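In Defense of the Plain Old Block

I have been told, more than once and by people I love, that I have strong feelings about toys for a woman with no children under 14.

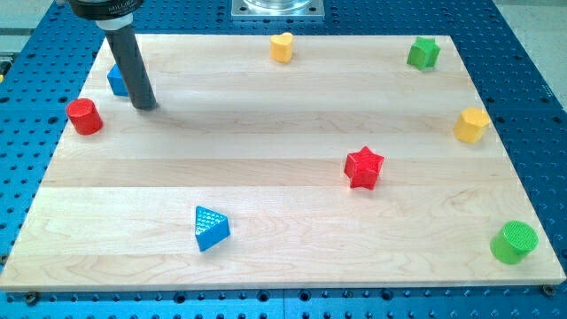 Guilty! But I grew up on the floor of my grandmother's kitchen in Demorley with a coffee can full of colored blocks, and I have spent the years since then getting crabby about what happened to them. So let me have my say.

A block should be one color all the way around. It should be a cylinder or a cube or a star or a heart, and that's plenty. It should sit in your hand with a bit of weight to it. What it should not do is sing. Last October I went looking for a birthday present for Poppy Cheetham's youngest, and I stood in the aisle at Guller with a "learning cube" that had 30 sounds and 4 volume settings (all of them loud, I tested them), and I felt about a hundred years old. The box promised 200 activities. Who counted those? A block has however many activities the kid comes up with before lunch.

I said some of this to my neighbor Settimio Longo, who taught kindergarten for most of his life, and he thought I was being a snob. His point was that plenty of children love the singing ones, and that a tired parent who gets ten quiet – well, not quiet, but free – minutes out of a plastic cube doesn't need a lecture from me. Fair enough. I've thought about it a lot and he's right about the parent. I still think he's wrong about the cube. The kids I know play with those things hard for a weekend and then the batteries go, and then it's a lump in the bottom of the toy box that hurts when you step on it.

Blocks hurt when you step on them too, I'll give you that. The stars are the worst.

And I do love the stars! This is where I part ways with the real purists. Ilaria Monti, who has a very grown-up shelf of architect-approved natural wood blocks for her boys, says hearts and stars are a gimmick because you can't build with them. You can so. A heart laid flat makes a perfectly good roof ornament, or a cookie, or the thing the bear has to be paid before you can cross the bridge. A hexagon is a stop sign even though it has the wrong number of sides, and no four-year-old has ever cared. Give them some pieces that don't stack nicely and they start making up stories to explain what those pieces are for.

My other soapbox is the surface. Carpet is terrible for blocks. Everything leans. You want something hard and flat, and a big wooden board is the best there is. I have a maple one I bought for bread years ago and it has done far more time on the floor than on the counter. Bright red or green on pale wood is just about the prettiest thing you can have in a living room, and I say that as somebody who owns curtains I'm proud of. A board also gives you an edge, and an edge is good for arguing over. Is the yellow one in the town or out of it? That can take up a whole rainy Monday.

As for putting them away, I'm lax. Everything goes back in one can, all mixed up, and if a cylinder spends the week under the couch then it spends the week under the couch.

Poppy's little one got a plain set in the end, no batteries. I added a gift receipt, and so far they've kept them.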